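Well, the county finally has numbers for the road survey machine, and I've spent the better part of my October reading them so you don't have to!

The short version: public works wants to buy one self-driving survey cart from Fevus, a little rig that rolls along the shoulder and logs cracks, faded paint and crumbling curb. Deolinda Bragança, who runs the roads budget, put the request at $216,000 over four years. That covers the cart, spare batteries, a trailer and the software license (the license is the part that made me wince).

Right now the job is done by two people in a pickup with a clipboard and a tablet. They get through the county's 477 miles of paved road once every 16 months, if the weather plays along. Bragança thinks the cart could bring that down to 13. 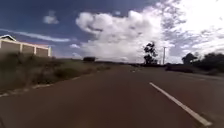
I asked her why she didn't just hire a third person. She laughed and said she'd tried, twice, and the posting drew one applicant. Fair enough! She also says the pickup crew would keep their jobs and move over to patching, where there's a backlog going back to the spring.

Not everybody is sold. Fouad Mahasneh, who sits on the county board, wants a price for leasing before he votes on anything, and he'd like to see a second bid. Nalel, the other company that makes this kind of cart, has been asked for one and hasn't sent it yet. Mahasneh also wondered where the thing would be stored, and the answer for now is a bay at the Paiva Road garage that still needs a charger put in. The charger isn't in the $216,000, by the way. I had to ask about that one three times.

The board takes up the request at its next budget meeting, 7 p.m. at the county building, and public comment comes first. I'll be in the back row with a coffee.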